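Section 8: Night Driving on Site Paths

Luletti Site Path Guide, Lenden edition
Revised 7 Jan 2025

Night runs are one of the best parts of working the Lenden paths. The place is quiet, you get the whole width to yourself most of the time, and once your lights are set up right the drive is a real pleasure! Take a few minutes over this section before your first one.

Before you set out

1. Park on level ground facing a plain wall, 19 feet back, and switch on the headlights. Both bright patches should sit at the same height on the wall, a little lower than the lamps themselves.

2. Wipe the lamp covers and the windshield, inside and out. The inside of the glass is the one people skip, and a greasy film there turns every oncoming light into a great big star.

3. Dim the dashboard until you can just read it. Your eyes need about 8 minutes to settle, so do this first and load up afterward.

NOTE: If you have the Clusex lamp kit, the height screw is behind the rubber cap. Turn it a quarter turn at a time and go back to the wall after each one.

Meeting another vehicle

4. Drop to low beam as soon as you spot lights coming toward you. Don't wait for the other driver to go first.

5. Look toward the edge of the path on your own side and steer by that. A strong headlight can hide the whole vehicle behind it, along with anything walking beside it, and small lights in the distance tell you very little about how far away things are.

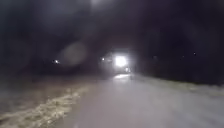
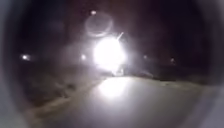 6. Slow to a walking pace and keep well over. On the main path, which runs 1,153 yards from the Valtonen gate to the loading yard, you can pull into any of the marked bays and let the other vehicle come by.

7. Once you are clear, give your eyes a moment before picking up speed again.

CAUTION: Wet paving throws light straight back at you. Leave double the usual gap and brake early and gently. If you can't make out the edge of the path, stop, put on the hazard lights and wait.

After the run

8. Switch off the lamps, let them cool, and check the covers for chips. A small chip will scatter the beam more than you'd think.

9. Write any lamp changes in the vehicle log, including which way you turned the screw. The next driver will love you for it!

Spare bulbs are in bin 227 in the Lenden store. Take them in pairs so both sides match. The winter lamp check runs through the end of February, and any vehicle can be brought in for it without booking.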